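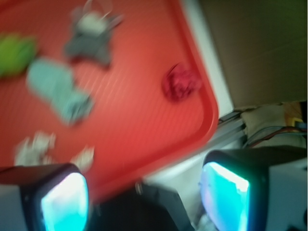 Notebook, sink station, September

Picking up from the page on the drawer task. Moved over to soft objects on the red tray. The aim for this block is 153 usable demonstrations of pick and place, all by remote control from the Zonen handset, no hand guiding unless the remote runs fail on the cloths. Kha Ông driving for the first half, me for the second. Fatemeh Ebrahimi is labeling from the Venthorpe office and gets the files as they close.

Setup notes so I don't have to work them out again:

Arm home pose is the Zepeda default with the last joint rotated so the finger pads are square to the long axis of the tray. It was off when we came in. Rehomed twice. Second time it held.

Finger pad lights left on for all runs. We tried two with the lights off and the wrist view got too grainy near contact, so those two are discarded and not in the total.

Handset scaling at 3. At higher settings Kha overshoots on the last bit of descent and then corrects upward, and the correction gets recorded as part of the task. The policy will learn the bounce if we leave it in. At lower settings the approach takes forever and the operator starts steering in little jabs.

Wrist exposure is still too long. Anything recorded while the arm is traveling smears, edges go first. For the final approach it doesn't matter much because the arm is nearly still, but the first second or so of every run is close to useless from that view. Put in a request to Pimmont for the shorter shutter firmware. Until then, pause at the hover point before descending. Count it in your head, don't guess.

Order of work: crumpled cloths first while the operator is fresh, then the towel, then the plush toys. Toys are easy. They have volume and the fingers can be a little off center and still close on something. Cloths have to be taken at a fold, and from the fixed view you can't tell how deep the fold goes.

First 20 runs went slowly. Kha was closing the gripper at the height he thought the tray was, and the tray is lower than it looks on the monitor. Pads closed above the cloth and pinched air. We kept those as failures, tagged, since Fatemeh wants a failure set anyway. After that he switched to lowering until the wrist force reading moved, then backing off slightly, then closing. Much better, though it means there is a tray touch in every run. I'd like to know if that hurts us on a surface that isn't rigid. Write a check for it.

Grip force: left at the factory value for the toys, dropped for the small cloth. At the factory value the cloth bunches between the pads and one side works its way out during the lift. Lower force holds it more evenly. I don't have a good explanation.

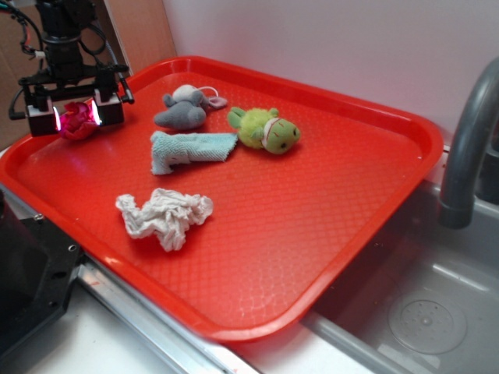 Fatemeh Ebrahimi wrote back on the first batch that the lifts are fine but the releases are all different. In half the runs the operator opens the fingers at height and lets the cloth drop, in the other half the cloth is set down and then let go, and she can't put one label on both. Her suggestion was to pick one and rerun the rest, or else split the task in two and accept smaller sets. She also asked that we stop trimming the tail of each recording, because the retreat after release is where she checks whether the cloth stayed on the pad.

Fair on both counts. Decided with Kha: set down, then open, then straight up before any sideways motion. Drops are out. The earlier drop runs stay on disk under a separate name and will not be counted. Tail trimming is switched off in the recorder config, and I set a fixed 600 samples after the open command so the retreat is always complete.

Reran the cloth set on the new rule. Kha's times got longer and more regular. Mine got longer and stayed irregular. Looking at the joint traces, I twist the wrist a little as I open, on every run, always the same direction. Had no idea I was doing it. Taped the handset's roll axis to center and redid mine. With the roll locked there are a couple of placements you can't reach cleanly near the far rim, so those positions come off the list for this block.

Tried hand guiding for comparison, five runs, gravity compensation on. It's faster and the path is smoother than anything from the handset. Two problems. The operator's forearm is in the fixed view for the whole run, and the force readings include the operator's push, so contact can't be detected the way we do it now. Kept the five for reference. If we go that way later we'd have to record the path by hand, then replay it with nobody touching the arm and keep only the replay.

Buffer issue again. Recorder drops the link to the handset if the log goes past 3000 lines without a flush, and it does it silently. The arm just holds position. Lost one towel run to this before noticing. Flush is now called between runs in the launch script. Somebody should fix it properly. 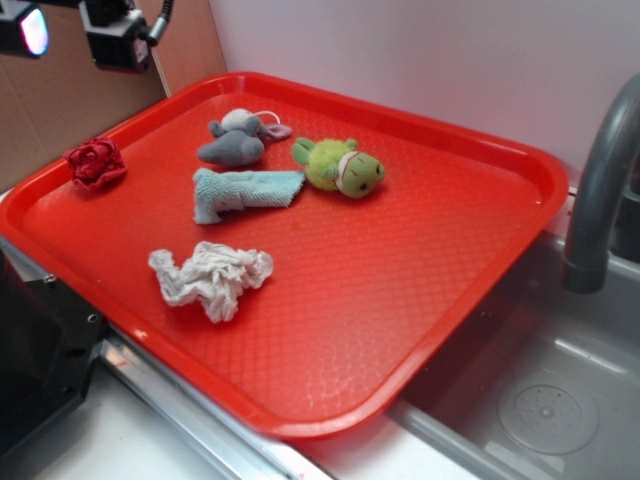

Scene resets are the part I was least happy with. We'd been putting things back by eye, and after some 40 runs the layout had drifted enough that early and late runs didn't match. Now there's a reference still for each layout, shown half transparent over the live fixed view, and we nudge objects until they line up. For layout C the towel goes below the mouse with its left end bent down, and the bend is what I line up on first, as it's the only shape in the set with a clear corner. The small red cloth goes far left near the rim. It's the worst one to match in the overlay, dark red on bright red, so do it last and check it in the wrist view before starting. Don't bother matching individual wrinkles. Kha spent a long time on the white cloth before I told him the variation there is fine and probably useful.

Red on red is also a question for the policy, apart from the reset. The segmentation from the fixed view loses the red cloth in the glossy area and finds it again in the duller part of the tray. Did not change the lighting to fix it. The test site won't have our lighting. If training can't handle it we'll add a second tray color and say so in the write-up.

Operator notes, for whoever drives next:
Announce the object before you start the recording. After is no good, the marker lands late.
Hover, pause, descend. Even if you're sure.
If you miss, don't chase. Open, go back up to hover, end the run, tag it as a miss.
Keep the elbow out on approaches toward the sink side. There's a singularity close by and the arm will swing to avoid it. Kha found it twice.
Switch operators when the misses start bunching up. For both of us that came a bit under an hour in.

To do:
Tray touch check, see above.
Ask Pimmont again about the shutter.
Resend batch one with untrimmed tails where the raw files still exist.
Towel runs from layout A need redoing with set-down release.
Find out if the Zonen handset can lock roll in software so we can lose the tape.

Stopped at 5:40. Arm parked, brakes on, layout C left as is for the next session.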